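眼镜盒

眼镜盒是用于收纳和保护眼镜的小型容器，通常随眼镜一同出售，也可单独购买。其主要作用是防止镜片刮花、镜架受压变形，并减少灰尘附着。按结构可分为硬盒、软袋和半硬式三类，按开合方式又有翻盖式、抽拉式、插入式和拉链式等。

名称

汉语中“眼镜盒”与“眼镜匣”大体同义，后者多见于旧时文献和古玩行业。用布或皮革制成、没有硬质内衬的称为“眼镜袋”或“眼镜套”。清代文人和商贾随身佩挂的绣花眼镜套，是腰间佩饰的一种，常与扇套、荷包成套制作。

历史

早期眼镜没有镜腿，使用者需手持或夹在鼻梁上，不用时折叠存放，因此收纳容器的体积较小，多为木、角、骨或皮革所制。镜腿普及以后，盒身随之加长，逐渐形成今天常见的长条形轮廓。

明清时期传入中国的眼镜价格较高，配套容器也较讲究，材料有鲨鱼皮、漆木、竹、玳瑁和织锦等。插入式的硬套在清代较为流行，上端有盖，两侧穿绳，盖子可沿绳上下滑动，绳端系珠或结，便于挂在腰带上。

二十世纪以后，冲压金属和注塑工艺使眼镜盒得以大量生产。带弹簧铰链的翻盖硬盒逐渐成为眼镜店的标准配件，盒盖上多印有店名和地址，兼作宣传之用。

结构

翻盖式硬盒由上盖、下壳、铰链和内衬组成。上盖与下壳多以铁皮或塑料为骨架，外面包覆人造革、布料或纸。铰链内装弹簧，盒盖开到一定角度后会自行张开，合到一定角度后自行闭紧，不需另设搭扣。部分产品改用磁铁闭合，开合时声音较小，但长期使用后贴合处可能移位。

内衬一般用植绒布、绒布或无纺布，颜色以黑、灰、深蓝居多。内衬与外壳交接处常有一圈包边，用来遮盖裁切口，防止布料起毛脱线。
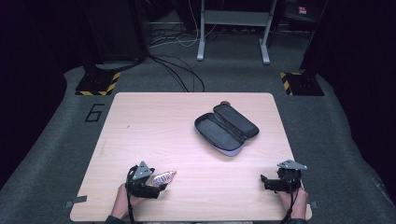

尺寸与适配

眼镜盒的尺寸取决于镜架折叠后的宽度和厚度。普通光学镜架较平，可用扁形盒；太阳镜和运动眼镜的镜面弯度大，需要较深的盒身。儿童眼镜盒一般较短，如放入成人镜架，镜腿末端会顶住盒壁，合盖时容易使铰链受力。

可折叠的三角形眼镜盒不用时能够压平，便于携带，展开后内部空间也较大，但底面较宽，不易放入衣袋。

使用与保养

放入眼镜时，应先收左镜腿，再收右镜腿，镜片凸面朝上，避免镜片与盒底直接接触。左右顺序依镜架设计而定，少数镜架相反。镜布可垫在镜片与镜腿之间。

盒内不宜同时存放钥匙、硬币等硬物。内衬积灰后，可用胶带粘除或用软毛刷清理，植绒内衬不宜水洗。夏季不应将装有眼镜的盒子长时间留在车内，高温可能使树脂镜片的膜层开裂。

铰链松动的硬盒通常不作修理，弹簧封在包覆层内，拆开后难以复原。

收藏

旧眼镜盒属于小件杂项收藏，常与眼镜、单片镜和放大镜一并陈列。收藏者看重的内容包括材料、工艺、店号印记以及与原配眼镜是否成套。收藏者达米安·基罗加（Damián Quiroga）在帕尔马（Palma）编有一份私人目录，收录眼镜盒107件，其中17件为带滑盖的东亚硬套，其余多为欧洲眼镜店的金属翻盖盒。目录按闭合方式编排，不按年代。

参见

眼镜
眼镜布
隐形眼镜盒
荷包

本页最后修订于2021年10月3日。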